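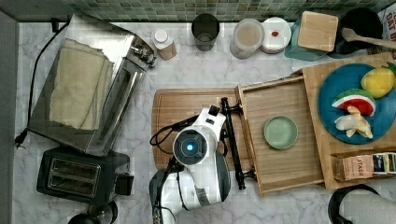 So They've Redrawn Our Ward

Posted October 28, 2021, under Town Stuff

I had a different post planned (the one about pickling limes, I haven't forgotten) but the draft ward map went up outside the municipal office and I've been able to think about very little else. If you don't live in Pulitach you may want to skip this one and come back when I'm talking about limes. If you do live in Pulitach, go and look at the map! Please. It's on the board by the cycle stand, behind the notice about dog licences, and you have to sort of lean.

For anyone who hasn't followed it, the council is changing the ward boundaries before the next municipal election. Fair enough, they have to do it every so often, and the town has grown a lot on the eastern side where the new flats are. The old wards were drawn when all that was fields and a brick kiln. I don't think even the grumpiest person on our street would argue that the lines should stay where they were forever.

But what they've done is run the new boundary straight down the middle of Mudaliar Road. The left side as you come up from the temple stays in Pulitach ward. The right side, which is my side, goes to a new ward called Hukon, and takes the fish market, the primary school and the whole of the lane behind the post office with it. My neighbour across the road, whose front gate I can see from my desk, will have a different councillor from me. We share a drain! That drain has been the main topic of every ward meeting I've been to, and now half of it belongs to one person and half to another.

I'm told Hukon is an old name for the low ground by the canal. My aunt says she has never heard it used by a living soul, and she's lived here since before the bus stand. My uncle says he has heard it, but he also says that about most things.

How I found out

Geetha Shenoy rang me. Those of you who read the bus shelter posts will remember her, she's the one who got the shelter moved back after it had been put facing the wrong way. She'd been in to pay her property tax and saw the map going up, and she took a photo of it on her phone and sent it to everybody she knew, slightly blurred, with a red line drawn round our bit and a lot of question marks.

I went down the same afternoon and there was already a little crowd. The clerk on the front desk was being very patient. He had a printed sheet with the reasons for the changes, but only one copy of it, so people were passing it along and reading bits out loud to each other, and by the time it got to me it had a tea ring on it.

The sheet says the new wards have been made "as nearly equal as practicable" in population, and that natural features and main roads have been used as boundaries wherever possible. I suppose Mudaliar Road is a main road, in that it has a road sign. It also has a speed bump, a tailor and a sleeping buffalo most mornings. The canal is a main anything-you-like by comparison and it's only a short walk further on, and if they'd used the canal then both sides of our road would have stayed together. I said this to the clerk and he wrote it down, which I appreciated, although I don't know what he wrote it down on or where it went.

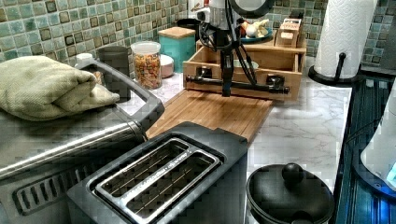 The blue plate, up on top of the wooden box.

The meeting

There was a public hearing at the school hall and I did go, in spite of the rain and in spite of having a sore throat. It was packed. People were standing along the back and sitting on those tiny benches meant for six-year-olds, with their knees up by their ears.

The map itself was drawn up by a firm of planners called Undholm, and they'd sent a young man with a laptop to explain it. I felt a bit for him. He had prepared a lot of slides about averages and percentages and he kept being asked about the drain. To be fair to him, he did explain one thing I hadn't understood, which is that the starting point was the census blocks, and the blocks were drawn years ago by completely different people, so if a block happens to end in the middle of a road then that's where your ward tends to end as well. It doesn't make me like the line any better but at least I know where it came from.

Our present councillor, Satish Salian, sat at the front and spoke for a good while. I've been rude about Mr Salian on this blog before (the streetlight business, and I stand by it) but he was decent on this. He said he'd put in a written objection himself, and that he'd asked for the canal to be looked at as an alternative. Somebody shouted that he only minded because most of his votes were on the right-hand side of the road. He said that might be so but it was still a bad line, and he got a bit of a laugh, and then some applause, and I found myself clapping too.

There was a lady from the new flats who spoke after him and I thought she made the best point of the evening. She said we older residents were all talking as though the ward was ours and had been spoiled, but that her building had been waiting five years for someone to take an interest in their water supply, and every time they rang the council they were told they were at the far end of the ward and to be patient. She said she'd be delighted to be in Hukon or in anything else if it meant she got a councillor who could find the place. There was some muttering, but I've been turning it over ever since. I've never once walked down to those flats. I've complained about their traffic plenty!

Then a man got up and talked about the name for what felt like an hour. He has a petition against the name. Only the name! He doesn't mind where the boundary goes. I signed it anyway on the way out, mostly so that I could get to the door.

What you can do about it

The hearing isn't the end of it. Written objections are still being taken, and Geetha has been through the rules with a highlighter, so I'm passing on what she told me.

You can hand in an objection at the municipal office in person or send it by post. It needs your name, your address and your voter number, and it should say which boundary you're objecting to. They won't read a general moan (I asked). It's far better to suggest another line than just to say you don't like this one. Ours says to use the canal from the footbridge up to the rice mill, and to put both sides of Mudaliar Road back in Pulitach.

Geetha's got a joint letter going as well, and there are some 900 names on it at last count, which is a lot of people for a matter that mostly involves looking at a map behind a notice about dogs. You can sign it at the tailor's or at the stationery shop opposite the school. Do both if you like, the joint letter and your own. The clerk says they count separately.

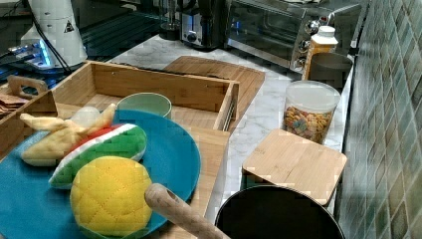
I did my own letter at the dining table last night and it took me far longer than it should have. The first draft ran to seven pages and went into the history of the drain in some detail. My sister read it and said that if she were the person opening the envelopes she'd have gone home sick by the second page. So it's shorter now. I kept the paragraph about the school, because I do think it matters that the school is going to be in one ward and most of the children who walk to it are going to be in another. When the gate broke it was the councillor who got it mended, and he did it because the parents were his voters and they went and stood outside his house. Whose house do they stand outside now?

I also kept in a bit about the fish market. It gets its water from a tap on the left side of the road and it throws its rubbish out on the right side. I'm not complaining about the fish ladies, I'm very fond of them and they always keep me the good mackerel, but you can see how that's going to go. One councillor will say it's a water matter and the other will say it's a rubbish matter and the crates will sit there in the sun.

The final map is supposed to come out in January. I asked the young man from Undholm how often a draft changes after objections and he said it varied. I asked if he could think of one that had. He said yes, a small town up the coast where they'd moved a line over by three streets, and he seemed quite pleased to have been asked a question with an answer.

A few people have messaged to ask if I'd ever stand myself, if it does turn into a separate ward. No! I can't even keep the blog comments in order. But I do hope somebody from our side thinks about it, and somebody from the flats too. I've heard a couple of names going round, which I won't put here as I don't think either of them has told their family yet.

In the meantime I'm going to walk down to the flats this week with some copies of the joint letter and find out what they think of the canal idea, as it would leave them in Hukon without us and they may well prefer it that way. If you're the lady who spoke at the hearing and you happen to read this, I'd love to know your name, I was too far back to catch it. Leave a comment or tell the tailor.

Limes next time. They're in the jar already and the lid's a bit stiff, so I'm hoping for the best.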